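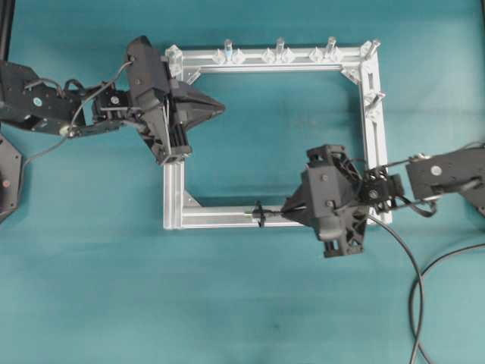

Section 3. Teaching a Cable Task by Hand Control

By now your Plodley station should be bolted down, powered and calibrated, and the two work arms should follow the two hand controllers without any tugging or lag. If they don't, please go back to Section 2 before you read any further. Teaching on a station that is slightly out of true is a discouraging way to spend an afternoon, and the recordings will have to be thrown away.

This section walks you through recording your first set of demonstrations with Fillow, the recording program that came with the station. We use cable handling on an aluminum frame as the practice task. It asks for both hands, it has a clear beginning and end, and most shops have the parts in a drawer already.

Before you start

Smooth the cloth over the work surface and set the frame down where both grippers can reach its corners comfortably. Move the controllers slowly through the whole reach you plan to use, once with the left hand and once with the right, and watch the arms' own cables as you go. They need enough slack to follow every turn of the wrist.

CAUTION: The arms will copy whatever your hands do, including a sneeze. Keep the foot pedal up whenever you are talking, stretching or reaching for your coffee, and never put a hand between the grippers while the pedal is down.

3.1 Starting a session

1. Open Fillow and choose New Task. Type a plain name that you will still understand in a month, such as "cable through loop."
2. Check all the camera views on the screen. You should be able to see the fingertips in each wrist view.
3. Rest both controllers in their cradles and press Match. The arms will travel to the same pose at low speed.
4. Pick up the controllers, take a breath, and press the pedal down. A green bar appears along the top of the screen when the arms are following you.

3.2 Working near a zip tie loop

A loop on a rail looks generous from where you are sitting and a good deal smaller from the wrist. Learn to work from the wrist view for the last part of the approach. It feels odd for the first few tries, and then it rather suddenly stops feeling odd.

1. Bring the gripper toward the rail with its fingers open.
2. Turn your wrist until the rail sits between the two fingertips in the wrist view.
3. Pause for a moment. A short, steady pause is useful in a recording, and it gives you time to see which way the cable is lying.
4. Close gently on the cable. Let go of the controller trigger as soon as you feel the buzz.
5. Guide the cable along its own curve, keeping your fingertips clear of the tie.
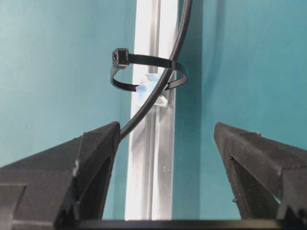 Figure 3-2. Wrist view at the rail, with the cable running through the zip tie loop.

Note: Don't pull the tie tight during practice. If a loop shrinks while you are working, stop the recording, fit a fresh tie, and start that one over.

3.3 Handling a plug

Plugs are a little harder than bare cable, as they like to swivel. Setareh Ebrahimi, who trains our new customers at Irnimance, has people spend their whole first hour simply picking up a plug and putting it down again — and we've come to think she is right.

1. Lower the gripper over the plug with the fingers well apart.
2. Decide which finger you want the plug to lie against, and use that same finger in every recording of the set.
3. Bring that finger alongside first, then close the other one.
4. Lift a short way, hold, and look at the metal tip in the wrist view. If it points off at an angle, set the plug down and grip it again. Leave the second try in the recording; a tidy recovery is worth keeping. 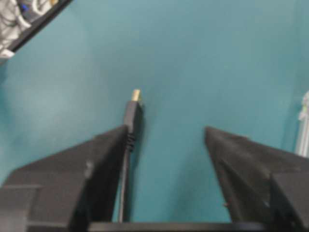

Figure 3-3. HDMI plug alongside the left finger, metal tip pointing away from the gripper.

CAUTION: Don't press the metal tip against the frame or the work surface to straighten it. Open the fingers and regrip.

3.4 Saving and repeating

1. Lift the pedal to end the recording. Fillow asks you to choose Keep, Discard or Ask Later.
2. Put the parts back by hand, shifting them slightly from where they were last time.
3. Repeat until you have 60 kept recordings. Rest your wrists after every eight.
4. Choose Close Set and wait for the progress bar to finish before you switch off the arms.

If two people share the teaching, have each of them enter a name at the start of a turn, so that differences in style can be sorted out later. Playback and trimming are covered in Section 4.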